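Subject: Re: [hands] Multi-finger vs. parallel jaw for kitchen tasks?

Hi all,

Sorry for the slow answer, we've been in the middle of exactly this and I wanted to have something to show before I opened my mouth. Quoting the original question so people don't have to dig:

> We have two arms on order and need to pick end effectors before
> February. Tasks are household stuff, mostly loading and unloading
> dishes. Our budget covers either a pair of Dutska hands or four
> parallel jaw grippers with money left over for cameras. Has anybody
> on the list run the Dutska around a real sink? How bad is the
> cabling? And do wrist cameras see anything useful once the fingers
> are closed, or is it all palm?

Short version: I'd take the hands, but only if you have the patience for the wrist cameras and the cables. Long version follows, get a coffee.

We run the Dutska hands on both arms of a Pirthorpe upper body, with a head camera and a small camera at each wrist. Controller is the Mamani one, mostly on default gains. Before that I spent the better part of a year with parallel jaws on the same arms, so I have opinions about both. The test kitchen is a counter with a two-basin sink and a drawer dishwasher under it, which sounds like a luxury until you try to get two elbows into that space at the same time.
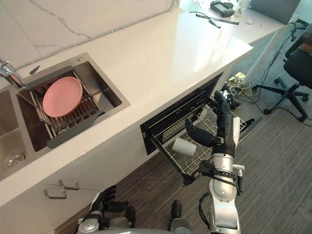
The dishwasher drawer is where I'd tell you to start, by the way, and not at the counter. Everything on a countertop is easy by comparison: you come in from above, there's room around the object, done. With the drawer you're reaching down and forward past a front edge, the tines are right there waiting to catch a fingertip, and cups end up lying on their sides as often as not. Our parallel jaws could take a cup by the rim if it was sitting nicely. If it wasn't, the jaw body hit the wire before the tips got anywhere near the cup, and no amount of planner tweaking fixed that. With the hand you can bring the thumb in from the side and keep the other fingers up out of the wires. It took us a while to find that approach and it still isn't pretty, but it exists, and with the jaws it just didn't.

I logged 40 pulls from the drawer with the hand on default settings and dropped 13. Before you laugh, most of those drops came from one thing: the thumb closing too early and pushing the cup along before the fingers had got around it. Delaying the thumb a touch helped a lot. I haven't rerun the full set yet so I won't give you a number for the improved version, but it's the first thing I'd change if you buy these.

Setting things down is the other half of it, and I think it gets less attention on this list than it should. A jaw opens and the object is simply free. A hand opens and there's a finger underneath that has to go somewhere! If you're putting a mug on bars or rods, that somewhere is a gap narrower than you'd like.
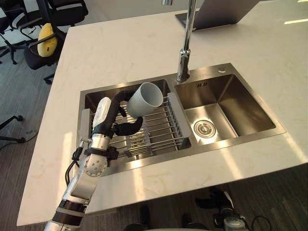
Mug over the wire rack on the left basin. Watch the lower finger, it's the one that gets close to the rods.

What we do now is come in with the mug tilted, lower until the wrist force changes, then open the top finger first and let the lower one slide out last. The Mamani controller will let you stagger the fingers like that but the setting is buried (look for the per-finger release offset, and save it to the profile or it's gone on the next restart – ask me how I know). A colleague swears by the Sasano controller for this because the release order is right there on the main page. I tried it for an afternoon. Nicer menus, yes, but it felt slower to react when something touched a fingertip, and for dishes I'd rather have the touch response.

Now, your wrist camera question. I had the same worry. The answer is that you lose a big chunk of the view to the hand no matter what you do, and how much you mind depends on where you're pointing it.

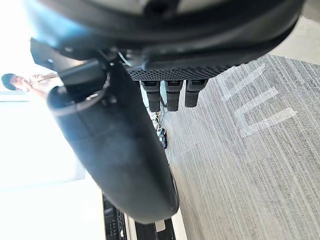 Wrist camera view with the arm off the counter. Housing and pads along the top, one long finger down the middle, carpet and window in whatever gaps are left.

You can see the other problem there too, and it's the one I'd plan for: windows. With auto exposure on, anything near the glass goes white and the finger turns hazy, so you lose the edge you need for judging contact. Locking the exposure helps at the sink and makes things worse down in the drawer, where it's dark. I've ended up with 2 exposure presets and a switch between them depending on the height of the wrist. It's crude and I'm not proud of it, but it's been running without complaints.

The good news is that the fingers stay in sight at all. On our old jaw setup the camera sat so far back that the tips were a few fuzzy pixels, and here you get the whole length of a finger.

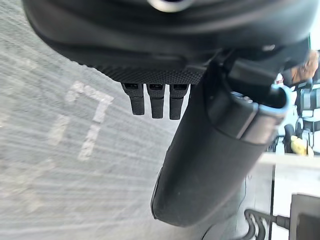

Same kind of view looking down at the floor. Note the light blue rim at the top of the big finger.

I've come to like having a bit of color up there. Black finger on black housing is miserable if you're trying to pick out by eye where one stops and the other begins, and going through footage late in the evening I'll take any help I can get.

On cabling, yeah, it's bad. Strap it to the forearm, leave a loop at the wrist bigger than you think looks sensible, and run the wrist through its full range by hand before you power anything up. Our loop was too tight at first and the hand would lose its connection at one particular roll angle, which I chased in software for two days like a fool. The error you'll see on the Mamani is 1457, and the manual files it under "communication" with no further advice. Check the connector before anything else.

If the money is really tight, there's a middle road: one hand, one parallel jaw, and spend what's left on decent cameras. The jaw can hold the rack or steady a plate while the hand does the fiddly part. We ran like that for a month while the second hand was on back order and got more done than I'd expected.

Happy to send the finger profiles and the exposure switch script to anyone who wants them, just write to me off list. And if somebody has found a way to pick up a flat plate from a rod rack without scraping the rods, please tell me, I'm stuck on that one.

Cheers from the sink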